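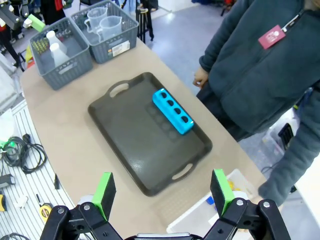

Does removing trays from a dining hall reduce the amount of food left on plates?

Plate waste per meal was lower on the days without trays in our study, and most of the difference came from bread and side dishes, with little change in main courses.

Trays, Plate Waste and Wash Water at Heris Hall
Student Project Report, Food Systems and Environment Module
Tavgate College
Niloufar Ranjbar, Fatemeh Talebi, Parviz Hosseinzadeh
Supervisor: Azadeh Zarei
Submitted 1/26/20

Summary

This report compares plate waste and dishwashing water use at Heris Hall under two serving arrangements: with trays and without. Lunch was studied on five serving days under each arrangement. A total of 1134 meals entered the study. Of these, 51 were excluded for the reasons given under Method, which left 1083 for analysis. Mean waste per meal was lower without trays. Water used by the rack dishwasher also fell, but part of that saving was offset by extra wiping of tables and by a longer clearing period at the end of service.

1. Background

Heris Hall is the larger of the two dining halls at Tavgate. It is run by the caterer Rahimi under a contract with the college. Lunch is self-service. Diners collect a tray at the entrance, pass a cold counter, a hot counter and a bread table in that order, pay at the till and sit where they like. Used trays go to a hatch at the far end, where kitchen staff scrape and rack the dishes.

A tray allows a diner to carry several dishes in one trip. It has been argued that this encourages people to take more than they eat, as side dishes can be added without any extra effort. A diner without a tray has two hands, one of which is normally holding the main plate. A second dish is possible, a third is awkward, and anything further needs another trip.

The second question is water. Each tray is washed after use. A tray takes up a good deal of room in a rack in comparison with a plate, so the number of racks run per service should fall when trays are withdrawn. The hall uses a Rolis rack machine with a fixed cycle. Water use therefore depends on the number of racks and hardly at all on what is in them.

2. Aims

The project had two aims:

To measure the difference in plate waste per meal between the two arrangements.
To measure the difference in water drawn by the dishwasher during lunch.

A survey of diners' opinions was considered and dropped. It would have needed separate approval, and the time available did not allow for it. Some remarks made to us at the hatch are mentioned in section 6, but they were not collected in any systematic way and should not be read as results.

3. Method

3.1 Arrangement of days

Trays were available as normal on the first five days of measurement. They were then withdrawn, and after a settling period in which no measurements were taken, the second five days were recorded. Rahimi agreed to repeat the same lunch menu in both periods, in the same order. Two substitutions were made by the kitchen in the second period: rice in place of bulgur, and a lentil soup in place of a tomato one. Both were noted at the time.

Alternating days would have been a better design and was our first plan. The hall manager, Tahmineh Ghaffari, asked for a single change in place of repeated ones, on the grounds that daily changes would slow the queue. We accepted this. The effect on the results is discussed in section 5.

3.2 Weighing

Plate waste was defined as edible food served to a diner and left at the hatch. Bones, fruit skins, tea bags and paper napkins were removed before weighing. Liquids were poured into a graduated 500 ml jug and read to the nearest mark. Soup was treated as food and included. Water and soft drinks were not.

Waste was sorted into four groups: main course, side dish, bread and dessert. Each group was weighed separately for each meal. The balance was zeroed with an empty container before each service and again when the container was changed. One person scraped, one weighed and one wrote down the values. These roles were kept the same throughout each service but rotated from day to day.

3.3 Exclusions

Meals were excluded where the dishes of more than one diner had been stacked together and could not be separated, where the plate had been scraped before it reached us, or where a value had been written down illegibly. Stacking was the most common reason. It occurred mainly without trays, when diners cleared for each other in order to save trips.

3.4 Water

The supply pipe to the Rolis machine has its own meter. It was read at the start of racking and again after the last lunch rack. The final drain and refill was left out, being the same in both periods. Pre-rinse water is drawn from a separate line without a meter. We were not able to measure it.

4. Results

4.1 Plate waste

Mean plate waste per meal was lower in the period without trays. The fall was largest for bread, followed by side dishes. Dessert waste fell slightly. Main course waste was almost unchanged, and the small difference seen was within the variation between days in the same period.

The pattern for bread deserves a closer look. With trays, the commonest item left was a whole unbroken roll. Without trays, whole rolls were rare, and most of the bread recorded was crust or part of a slice. The bread table is the last stop before the till, so a diner carrying a main plate and a side dish has no free hand by the time it is reached. It is possible that moving the bread table would change the result in either direction.

Side dishes showed the same tendency in a weaker form. Salad bowls that came back nearly full were seen in both periods but more often with trays. Side dishes eaten in full cannot be distinguished from side dishes never taken in our records, which cover only what was left. The kitchen's own production sheets show that less salad was prepared in the second period, so at least part of the effect was that fewer bowls were taken.

4.2 Water

Meter readings were lower on every day without trays than on the matching menu day with trays. The difference was steady from day to day, as would be expected from a fixed cycle and a smaller number of racks.

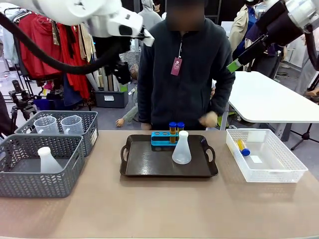

Figure 2. Tray on the table, with one person standing behind.

4.3 Clearing and tables

Kitchen staff reported that clearing took longer without trays. Dishes arrived at the hatch singly, and cutlery had to be gathered from plates and bowls. Tables needed wiping more often, and cloths were rinsed at an unmetered sink. This water is missing from the figures in section 4.2, and the true saving is smaller than the meter suggests.

5. Discussion

The results agree with the argument set out in section 1. When carrying becomes harder, the items given up first are those which are taken last and matter least to the meal. The main course is chosen early and is served by staff in a standard portion, which probably explains why it hardly changed.

There are several limits on what can be claimed.

The two periods were not mixed in time. Any drift in appetite, weather or the number of diners would appear in the results as an effect of trays. Attendance at lunch was similar in both periods according to the till record, but similar attendance does not mean the same diners.

The weighing station stood next to the hatch and was in plain view. Diners who notice that their leftovers are being weighed may eat more or take less. This applied in both periods, although it may have worn off or built up over time.

Exclusions were not evenly spread. Stacked dishes were more frequent without trays, and groups who clear together may differ in their habits from people eating alone. We compared the daily means with the stacked meals left out and with the stacked meals included as averages over each stack. The direction of the result was the same both ways.

The menu substitutions affected one side dish and one soup. Leaving out the days in question made the side dish result weaker and left the bread result as it was.

Finally, lower waste is only useful if less food is cooked. Food which is not taken by a diner but is thrown away behind the counter has simply moved from one bin to another. Counter waste was outside the project. It should be included if the work is repeated.

6. Practical points

Several diners told us that they found it hard to carry soup without a tray, and one member of staff raised the same point about diners on crutches. A small stock of trays was kept at the till on request throughout the second period. Meals carried on these trays were recorded as part of the period in which they fell.

Glasses were moved from the entrance to a stand in the seating area at the start of the second period. This shortened the queue at the cold counter and could be kept whichever arrangement is chosen.

7. Recommendations

We recommend that Heris Hall runs a longer trial without trays, beginning in August when the summer courses are in session and numbers are low. Trays should remain available on request. Bread should be offered both before and after the hot counter for part of the trial, so that the effect of its position can be separated from the effect of the tray. A meter should be fitted to the pre-rinse line before the trial begins. Counter waste should be weighed at the close of each service, using the same four groups as for plate waste.

Acknowledgements

We thank the kitchen staff of Rahimi for making room at the hatch, Tahmineh Ghaffari for access to the production sheets and the till record, and Azadeh Zarei for comments on two earlier drafts.

Division of work

Niloufar Ranjbar: study design, sections 1 to 3.
Fatemeh Talebi: data entry, checking of exclusions, section 4.
Parviz Hosseinzadeh: meter readings, sections 5 to 7.
Weighing was shared by all three authors.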